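Packaging Returns Technician (part-time, fixed term)

Funstead Postal Supplies, Seklow site
Reports to: Chae-won Woo, Returns and Re-use Manager
Hours: 18 per week, over two or three days by agreement
Term: 10 months, with a possible extension subject to funding

Funstead supplies mailing boxes, padded envelopes and cable pouches to small online sellers. Under the Yeo scheme, sellers' customers send the packaging back to us flat, and we grade it, repair it where the repair is worth making, and put it back into stock. The scheme has 116 sellers on its books. We need a technician to take over the grading bench at Seklow and to keep the records on which the re-use figures are based.

The post is practical. Most of the week is spent standing at a bench with returned packaging, a steel rule, a moisture meter and a terminal. The remainder is spent on test pieces, stock checks and the written report.

Main duties

Open and log returned consignments against the seller's reference.
Grade each item A, B, C or reject, using the bench manual. Grade A goes back to stock without work. Grade B needs a repair to a flap, corner or label area. Grade C is held for use as void fill.
Remove old labels and tape without lifting the liner of the board.
Carry out fold tests on a sample from each consignment and record the fold at which the crease first splits.
Measure the moisture content of board on arrival and again after conditioning.
Keep the drying racks, tape dispensers and scales in working order and report faults the same day.
Prepare a short written report at the end of each month for Chae-won Woo and for Dong-geon Yeon, who is responsible for stock.
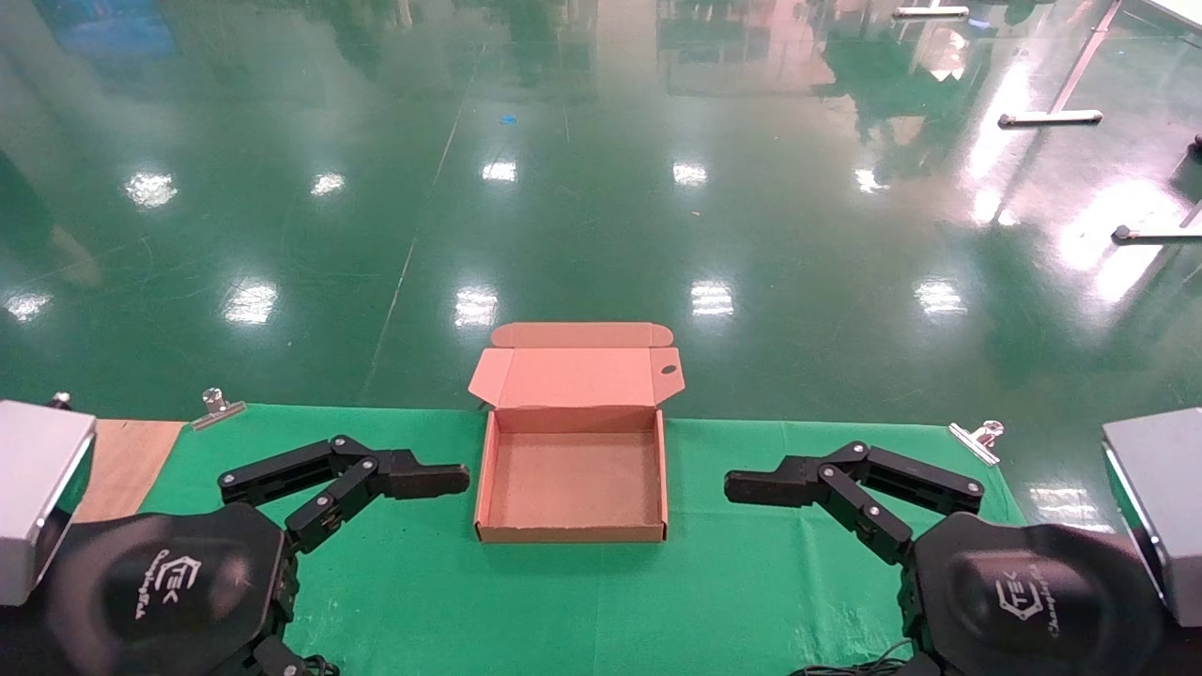

Mailer boxes account for the largest share of returns, and the person appointed will be expected to know the common styles by name within the first month. The usual points of failure are the tuck flap, the side locks and the rear hinge. Training is given in all of these, along with the repair tape method used at Seklow, which differs from the trade method in the direction of the overlap. Previous experience in a box plant is useful but will not be treated as a substitute for this training.

What we are looking for

Essential:
Accurate, legible record keeping, on paper and on screen.
Able to work to a written procedure and to say in writing where the procedure is wrong.
Comfortable with repetitive handling work. Individual loads do not exceed 10 kg.
Basic arithmetic, including percentages and averages.

Desirable:
Experience of goods-in, print finishing, bookbinding, textile inspection or a similar trade.
Some knowledge of board grades and flute sizes.
Use of the Lurkel stock system or any comparable package.

No formal qualification is required. Applicants who have been out of paid work may cite unpaid or household experience where it is relevant.

Second strand: reusable pouches and ties

Part of the post — normally half a day a week — concerns the trial of reusable pouches for leads, chargers and other coiled goods. The trial is led by So-yul Na. Sellers have reported that single-use bags and wire ties make up a large part of their packing waste by item count, although little by weight.
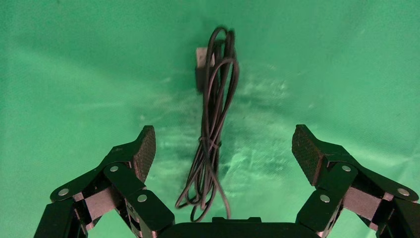 The technician will pack sample leads to a set pattern, send them through the ordinary post to addresses on the trial list, and inspect both pouch and contents on return. Inspection covers seam wear, closure strength and any kinking of the lead near the plug. Results are entered on the trial sheet before the item is cleaned or repacked. Items which come back without their reference tag are recorded separately and left out of the averages.

Working conditions

The grading room is on the ground floor and is kept at a steady temperature for the board tests. There is step-free access from the yard. Bench height is adjustable. Board dust is present at low levels; masks and gloves are supplied, and applicants with a relevant allergy are asked to raise it before interview so that arrangements can be discussed. The bench opens at 8 am. The room is closed on Monday for deliveries, and no hours are worked on that day.

Pay is at Funstead technician scale, point 2, pro rata, with paid holiday and pension. Travel between sites is refunded on receipt.

How to apply

Send a letter of no more than 2 pages, together with the names of two referees, to Selorm Ansah in the Seklow office. A CV may be attached but is not required. The letter should deal with each essential point in turn. Please state which days you could work.

Shortlisted applicants will be asked to attend a bench exercise, in which they grade a small batch of returned boxes from the manual and write up the result. The exercise is followed by an interview with Chae-won Woo and Ju-won Jin. Interviews will be held in April. Questions on the duties may be put to Ju-won Jin beforehand, and questions on pay or access to Selorm Ansah.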